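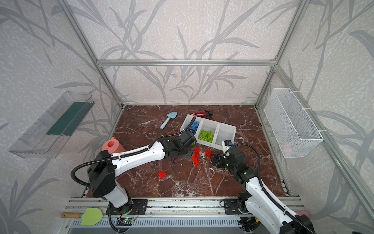 November
By Nest Owen
4 min read

Gethin play resource library: progress report to the Atmont fund

This report covers the second period of the grant. The first report dealt with getting the room and buying shelving, so I have not gone over that again.

Sorting

Most of the period went on the building blocks. We took in two large donations over the summer, one from a nursery that was closing and one from a family centre, and both came as mixed sacks. The blocks are sorted by colour into three-compartment trays, with one colour to a compartment. Blue goes on the left, lime green in the middle and red on the right. The right-hand compartment is filled last, so a part-done tray will have blue and green in it and the reds still out on the table. We tried sorting by size first and gave it up after a fortnight. The settings that borrow from us asked for colour, as the children can put the blocks back themselves at tidy-up time.

The white trays have worked better than the grey ones we started with. Colours show up clearly against them and it is easy to spot a block in the wrong place. They were bought from Vevico under the equipment line and came in slightly under the quote. Two arrived cracked and were replaced without charge.

The dark marble-patterned table top was a compromise. It was the cheapest of the three offered and it wipes down well, but it shows every white speck and needs brushing more often than a plain one would. I would choose a lighter top next time. The leaf wallpaper was left over from the reading corner and cost the grant nothing.

Storage

Small items are still a problem. The clear plastic shelf tray on the wall is useful for things we need to see, and the wire mesh basket opposite will take odd pieces that do not belong to any set. We have not yet settled a rule for how long odd pieces are kept. At present they are looked through once a month and anything cracked is thrown out.

Lending

Boxes went out to childminders, playgroups and one primary school. Over 500 loans have been made since the start of the grant, against a target for the whole grant of 200 in the first year and the same in the second. Returns are mostly on time. The playgroups would like to keep boxes for a full half term and we have agreed to this from January.

Missing pieces are lower than expected. We do not charge for them, but we do ask borrowers to tell us, and most do.

Spending

Spending to date on equipment is £1,651. Labels and lids from Cekus are on order and will fall in the next period. Nothing has been spent from the repairs line. I would like to move part of it to transport, as two of the rural groups have trouble collecting, and I will write separately with a figure.

Next period

Finish the second donation of blocks, then start on the wooden railway, which is in poor order and will need washing. Print the new catalogue once the box numbers are final. The opening hours stay as they are until spring.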